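March, evening

Day 3 of the no-sugar business and I am already suspicious of it. Sarita Goel talked me into this at the bus stop, where I had no way of walking off. She has been at it for 69 days (she has an app that tells her) and claims she sleeps like a child and her knees have stopped hurting. I asked what sugar had to do with her knees. She said "inflammation" in the voice people use for the names of saints.

The plan is called Flokomora. You pay 30 dollars and get a booklet, a chart for the fridge and a sachet of something brown to stir into water before bed. I read the booklet twice looking for the part where they explain why it works. There is a page about ancestors. My grandmother was an ancestor and she put two spoons of sugar on tomatoes and lived to be older than anyone in the booklet's photos looks likely to.

Breakfast was plain oats. The booklet says that by the third morning you will "begin to taste the grain." I tasted wet paper. I added salt, which is allowed, and then it was salty wet paper.
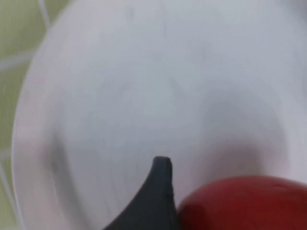 The bowl, up close.

Headache from eleven until maybe two. According to page 14 this is the body letting go. I get the same headache when the Brabec catalog people call, and they have never suggested I was letting go of anything. Took an aspirin and didn't write it on the chart.

Walked to Moltell for groceries and read labels like a customs officer. There is sugar in the mustard. There is sugar in the rye bread, the pickles and the canned beans. That part did bother me, I'll admit, and I stood there with the beans for a good while. But then the Flokomora crackers have date syrup as the second ingredient, and when I wrote to ask, the reply said date syrup is "recognized differently." By whom? I wrote back. Nothing so far.

Bought the eggs, the cabbage and a bag of walnuts that cost more than my shoes felt worth by the time I'd carried everything home in the rain. Put the walnuts on the high shelf so I'd have to want them.

Called my brother. He did a Sumari cleanse two winters ago and lost about ten pounds, all of which he has since been reunited with. He says the first week is the hard one. He also said that about his first marriage.
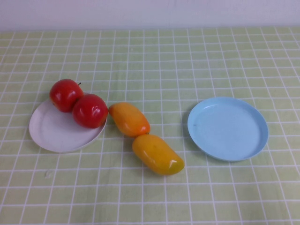

White plate, green checked cloth.

Supper was cabbage and two eggs — fine, really. I wasn't hungry afterward, only bored, and I do wonder how much of my sweet tooth is that. I won't be telling Sarita. She'd want me to put it in the app.

Drank the sachet. It smells like a garden shed. I'm supposed to rate my energy from one to ten before bed and I put five, same as yesterday and the day before, and as I'd have put any night last year. 30 days is the full course. We'll see about the knees. Mine didn't hurt to begin with.

Must ring the dentist.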